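Ultetti Children's Clothing Exchange
Minutes of the general meeting, 2022-08-14
Held in the upstairs room at Ferraro Street

Chair: Cinzia Mancuso
Present: 12 members, as signed in the attendance book
Apologies: received from two members by email

1. Minutes of the previous meeting

The minutes of the March meeting were read and accepted with one correction. Under "Storage" the text should say that the winter coats went to the back shelves, not the front ones. The chair signed the corrected copy.

2. Matters arising

The broken zipper on the large storage bag has been replaced. The spare key to the upstairs room is still missing. Members were asked to look through coat pockets and car glove boxes before a new one is cut.

The question of whether to take shoes was left open in March. After a short discussion it was agreed to take rain boots and slippers only. Other shoes will be turned away at the door.

3. Money

The balance stands at $200 after the room rent was paid. The only large expense since March was the new folding rack from Umik. The receipt is in the folder.

It was proposed that the entry charge for exchange days stay as it is. Agreed without a vote.

One member asked if the exchange could pay for laundry detergent for people who wash donated items at home. The chair said small amounts could be claimed back with a receipt. Members who would sooner not claim can just carry on as before.

4. Summer exchange day

The day went well on the whole. The baby table was crowded for the first hour and the school-age rack was slow until lunchtime. More than 30 families came through.

Points raised:

The line at the check-in table blocked the stairs. Next time check-in will be at the far end of the hall, with the tables turned sideways.

Several bags came in with no size marked. Sorting these took most of the morning and two of them were still unopened at closing. It was agreed that bags without a size label will be put to one side and sorted last, and that this will be written on the flyer.

Swimwear was gone early. Sleepwear was left over, mostly in the smaller sizes. The leftover sleepwear has been kept for the fall.

A stroller was left in the hallway and has not been claimed. It will be kept until the next meeting.

5. Washing and checking of donated items

There was a longer discussion on this. Some items put out in the summer had stains or loose seams that were found only when a family got them home. Two were brought back.

The chair suggested that every item be laid out flat on a bed or table before it is folded, front side first and then the back. Most of the problems are along hems, necklines and gathered edges, and these are hard to see when a piece is checked on a hanger.

It was asked whether this would take too long. Members who already do it said it adds very little once you get used to it, and that it is easier to fold from flat anyway. One member said a plain sheet underneath helps, as small marks and loose threads show up better against one color. Another said a kitchen table is too narrow for anything with a wide hem.

Agreed:

All items to be laid flat and checked on both sides before folding.

Items with a loose hem go in the mending bag, with a safety pin at the spot.

Items with a stain go back for one more wash. If the stain is still there, they go to the rag bag.

Printed items to be turned inside out for washing and ironed on the wrong side only – the summer batch included two shirts with melted prints.

6. Sorting of printed items

Until now prints and plains have been mixed. The member in charge of the small sizes asked if printed pieces could have a pile of their own, as children tend to go to them first and pull the rest apart. There was general support for this. The chair asked that it be tried at the fall exchange for the small sizes and looked at again afterward.

It was also asked whether lettering should be noted on the label. Some families prefer clothes without words on them. Agreed that "words" or "no words" will be added in pencil under the size.

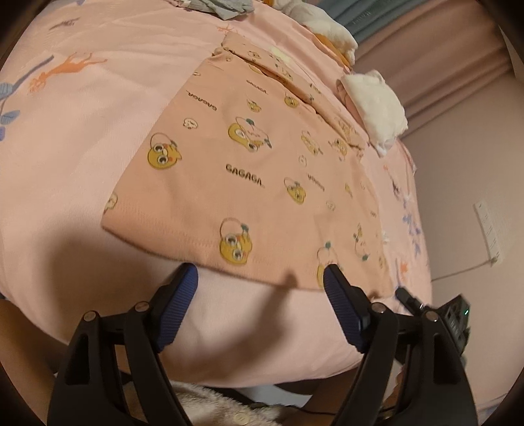

Item 6: children's garment with duck print and "GAGAGA" lettering, laid flat on a pink sheet.

For a piece like this one the label would say "words". The animal or character need not be written down.

7. Boxes and labels

The cardboard boxes are worn out and two have split at the bottom. Prices for plastic boxes with lids were compared. The Britusen ones stack well but are too deep for the shelves. It was agreed to buy 8 of the shallow kind from Umik and to keep the best of the cardboard for coats.

Labels will go on the short end of each box, facing out. The old tape should be taken off first.

8. Fall exchange day

The hall is free on the second weekend we asked for, and the chair will confirm the booking. Bags can be dropped off the evening before. Setup will start an hour earlier than in the summer.

Help is still needed for the check-in table and for the afternoon cleanup. A sign-up sheet was passed around and will be pinned up by the door.

The flyer will be redone with the new rules on shoes and size labels. A draft will be sent out for comments before it is printed.

9. Any other business

A member asked for the iron to be left to cool on the windowsill and not on the shelf. Noted.

The mending bag is full. Anyone who can take a few pieces home should see the chair after the meeting.

A neighbor has offered a box of cloth diapers. Accepted, if they have been washed.

10. Next meeting

To be held in the same room after the fall exchange. The chair will send the date by email. Items for the agenda should reach her a week ahead.

The meeting was closed by the chair.

Signed: Cinzia Mancuso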